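Section 4: Care of Oiled and Lacquered Wood Surfaces

This section applies to floors, benches and tabletops treated with Polwood finishing products. It should be read together with the safety sheet supplied with each tin.

4.1 Before you begin

1. Identify the finish. Place one drop of water on a clean area and wait for 4 minutes. If the water darkens the wood, the surface is oiled. If it stays as a bead, the surface is lacquered.
2. Clear the area to be treated and remove grit with a soft brush.
3. Open a window. Keep the room ventilated until the finish is dry to the touch.

Note: Curkudent Cleaner is suitable for both finishes. Sarantis Oil must be used on oiled wood only.

Pale wood surfaces

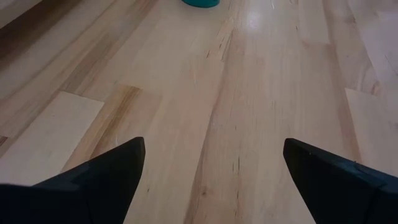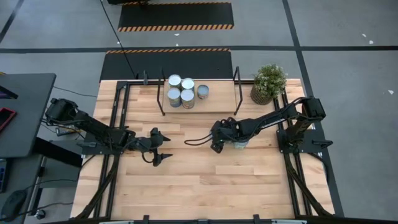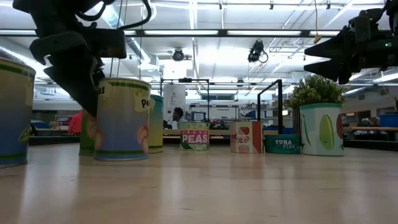

4.2 Routine cleaning

Pale wood shows marks sooner than dark wood and should be cleaned little and often. Dilute one capful of Curkudent Cleaner in 2 litres of lukewarm water. Wring the cloth well and wipe along the grain. On a surface made up of separate lengths of wood, such as the plank floor or the butcher-block table, water left standing in the seams may raise the edges. Metal cans of the kind kept on the tabletop may leave rust rings if their bases are damp, and should be dried before they are put down. Dry the whole surface with a second cloth.

Caution: Do not use steam cleaners, scouring pads or products containing bleach.

4.3 Renewing an oiled surface

1. Clean the surface as described in 4.2 and leave it overnight.
2. Stir the oil thoroughly. Do not shake the tin.
3. Apply a thin coat with a lint-free cloth.
4. After 30 minutes, wipe off all oil that has not been absorbed.
5. Repeat once if the wood still looks dull. Do not apply more than 3 coats in one year.

Warning: Cloths soaked in oil can catch fire without a flame. Soak used cloths in water and lay them flat outdoors to dry before disposal.

4.4 Lacquered surfaces

Worn lacquer cannot be repaired with oil. Light scratches may be treated with the Minditz repair stick, following the instructions on its sleeve. Deeper damage requires sanding and a fresh coat; see Section 5.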